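# Cups and Small Things: A Tabletop Tidying Set

Sun 1 June
By Wendy Treloar

## What this is

A small collection of tabletop setups involving plastic cups and whatever else was put down near them. It grew out of an argument at Tindall over how you would write down the job of clearing a table so that a stranger could do it and get the same table you had in mind. Everyone was sure this would take a paragraph. It took most of May, and you are now reading the README.

The set has 500 setups. Each one has pictures, a one-line instruction in plain English, and a short note on how the table is supposed to look when the job is done. The notes are the part we fought over. If you only want the pictures you can skip to Files and miss all the fun.

## What's on the table

The regulars are two tapered plastic cups, one pale blue and one pink, the same size and shape. They were bought as picnic cups under the Ovberg label and have never been to a picnic. In most setups they stand next to each other, open end up, toward the back of a white table.

The notes call them "blue cup" and "pink cup" and nothing else. Early drafts had "tumbler," "beaker," "the teal one" and, for one regrettable afternoon, "the boy cup." All of these have been cleaned out. If you find a survivor, please open an issue.
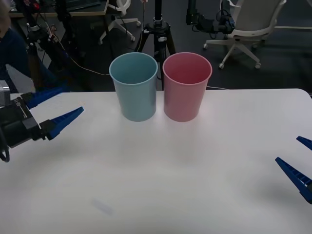 A setup with only the cups in it gets the tag `cups_only`. These are the plainest rows in the set and also the ones people ask about most, usually to find out whether they are a mistake. They are not. An instruction such as "leave the cups where they are" has to be tried on something, and a table that is already tidy is a fair test of whether you know when to stop. I have relatives who would fail it.

Once a third object comes in, the tag changes to `cups_plus_one`. The extra is small enough to be picked up in one go. We avoided anything sharp, anything that rolls off for sport, and anything somebody might need back before lunch.

## Words we settled on

- **Upright** means standing on its base. A cup with a bit of a lean is still upright. A cup on its side is "down," even if it looks comfortable.
- **Beside** means side by side with nothing in between. The cups may touch or there may be a gap. We tried to set a maximum gap and gave up after a very long morning with a ruler.
- **Behind** and **in front** go by the near edge of the table, where a person would sit. Front is closer to that person.
- **Left** and **right** are that same person's left and right. This was agreed in two minutes and I still don't trust it.
- **Can** means a drink can, any size. The note doesn't say full or empty. You can't tell from looking, and we didn't want people guessing.
- **Tidy** is not used anywhere in the instructions. See the argument mentioned at the top.

The red can deserves its own line. It's much smaller than the cups, which makes it a handy check on anyone who thinks "put it beside the blue cup" and "put it with the others" are the same request. The first gives you a spot. The second gives you a debate – is a can one of the others? We kept both wordings, and they are marked `strict` and `loose` so you can split them.

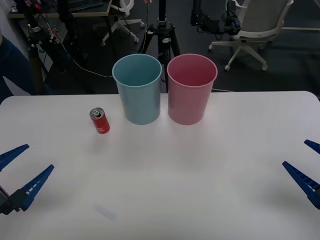

## Files

- `setups.csv` – one row per setup, with the tag, the instruction and the finish note
- `pictures/` – stills, numbered to match the rows
- `wording.md` – the long version of the list above, including the losing side's remarks
- `changes.txt` – what it sounds like

Row numbers start at 1,000. There was a reason for this and it left with the spreadsheet that needed it. Please don't renumber them. Zesex reads the numbers straight from the file, and the last time somebody made them neater it took two days to put the table notes back with the right tables.

## Known problems

Shadows on the white tabletop are faint and soft. That's easy on the eyes and not much help if you were planning to work out distances from them.

The wording leans American and leans toward the way I talk. "Set down" turns up more than "place" until row 1,022, when I was asked to stop. Both mean the same thing here.

There are too few setups with the cups apart. The person setting the table liked them together and it shows. I was that person. Version 3 will have them spread out properly, and I have put a sticky note on my monitor saying so.

Finish notes describe where things should end up. They don't say how anyone should get there, and they have no view on which object goes first. If your work depends on order, you'll want to add your own column.

## Using it

Help yourself for teaching, testing and general tinkering. Keep this README with the files if you pass them on. If you change a finish note, change the version name as well, so that two people quoting row 1,022 at each other are at least reading the same sentence.

Corrections go in the issue tracker. Give the row number and the wording you'd like instead. "This one is weird" has been received several times and I agree, but I can't do much with it.

## Related

- Clorura: Lids and the Things They Fit
- Clorura: Spoons, Sorted
- Notes on Writing "Next To"
- Tindall Table Words, short list

This site uses cookies to remember which version you downloaded. By continuing you accept this. Manage settings.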